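Community Help > Kitchen & Dining > Small Kitchens

Reading time: 2 minutes

We use cookies to remember your settings. Accept all | Manage

Where would you put the plates if the toaster oven has to stay by the socket?

Hiya, I'm trying to get a small worktop to make sense and going round in circles. The oven lives at the back on the left near the power socket, and the plates are in a wooden rack over on the right. I've got a big brown mat down over the white table and I love it, but everything ends up miles from everything else!
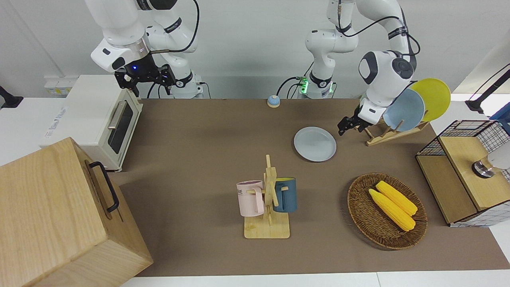 Oven left, rack right, blue plate out on the mat

There's also the wooden box with the black metal handle. I keep swapping it about (left front, then back corner) and can't decide. Budget is £50, tops.

Posted by punthorpe_pip

Leave the oven alone, you want it near the socket and with a bit of air round it. I'd slide the rack in towards the middle so you can go from oven to plate without stretching, and move that little blue bell, it's sitting in prime plate territory. Mine is only 100 cm wide and I manage. As for the box, back right corner every time, handle facing in so you can still grab it.

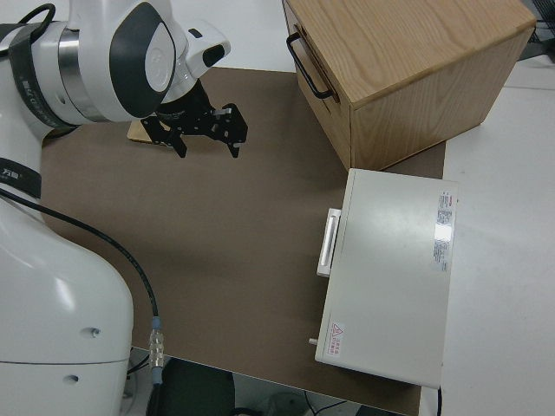

Wooden box at the corner of the mat, black handle on the side

You get the front of the mat back for dishing up, and you've spent nothing.

Posted by Llewellyn41

get a wall rack. had one for years, holds loads

Posted by brodarix573

Ooh, I'd go the other way and keep the rack on the right, mine's nearest the sink and I'd hate to carry dripping plates across. Do check your mat is all right with heat before anything hot goes on it though, I ruined one in September!

Posted by celilent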